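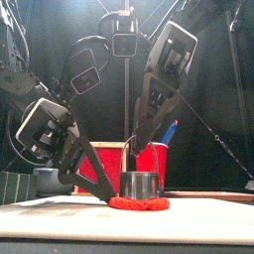 The first thing Katherine Tamayo does when she opens the doors of the Merkville tile works is lick her thumb and press it on a dry tile. If the clay grabs at her skin, the tile is ready for the kiln. If it slides, it goes back on the rack for another day. I tried it myself and tasted dirt until lunch, and I'd do it again tomorrow!

I came to Merkville in February to see floor tile made by hand, and I meant to stay one afternoon. I stayed 3 days. Some of that was the coffee at Cuervo, the cafe across the road, where they bake a cornbread with whole green chiles in it. Most of it was the clay.

It comes from the bank of the Onach, a slow brown river that bends behind the works. When the water drops in late summer they dig a winter's supply and pile it under a tin roof, where it sits until it smells a little like a cellar. Tamayo likes it that way. Fresh clay cracks at the corners, she told me, and then she showed me a whole crate of cracked corners from the year they got impatient. (The crate now holds the back door open.)

Every tile starts as a lump, thrown hard into a beech mold and leveled with a wire. The sound is terrific, a flat wet slap that carries all the way to the road. A good thrower makes 285 tiles in a shift. I made nine, and two of those were kept out of kindness.

Deisy Castaño runs the glaze room, up a flight of steep stairs, and she talks about color the way other people talk about their dogs. Her favorite is a green called Drasura, after the village her grandmother came from. In the bucket it looks like weak cocoa. Out of the kiln it comes anywhere from pea soup to deep bottle green, depending on where the tile stood and how the wind was blowing through the flue that night. She used to fight the variation. Now she lays the tiles out on the floor by shade, in long rows, and mixes each order by eye so that no box comes out all light or all dark.

"People ask me for the green on the website," she said. "I ask them which one."

The kiln holds 3,000 tiles and takes two days to load, because every piece stands on edge with a finger's width of air beside it. I was there for the lighting, at five in the morning, with frost on the truck and everybody whispering for some reason. Tamayo lit the burner with a twist of newspaper. Then we all stood around with our hands out – you would too – and ate cornbread from a paper bag.

The order inside was for a school hallway two counties over, replacing a floor the same works had laid before Tamayo was born. A few of the old tiles had come back with the architect. They were dished in the middle from decades of sneakers, and the glaze had gone soft and cloudy like beach glass. Castaño had one on her windowsill. She was trying to match it, and she had eleven test pieces lined up next to it, each with a number scratched in the back. Number seven was close, I thought. She picked it up, tilted it toward the window, and reached for the bucket again.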